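Pallelville Residents' Forum > Parks and Recreation > Ristavel Hall play corner

crosales_parks
Posted 06/10/2024
The proposed closing hour for the play corner is 4 p.m. beginning in August. Written comments are welcome in this thread.
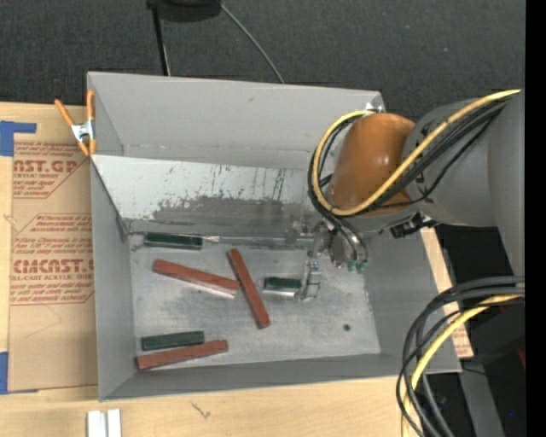 Red and green blocks in a gray bin.

L. Delacroix
I respectfully object. Many parents on Skudow Street work until five, and the hall was renewed with over 2,000 signatures in support.

sikora306
I must disagree with Ms. Delacroix. Evening staffing costs $300 a week, and attendance after four is low.

L. Delacroix
Kindly post the attendance sheets.

crosales_parks
The sheets will be posted at the front desk. Citlali Rosales, Parks Office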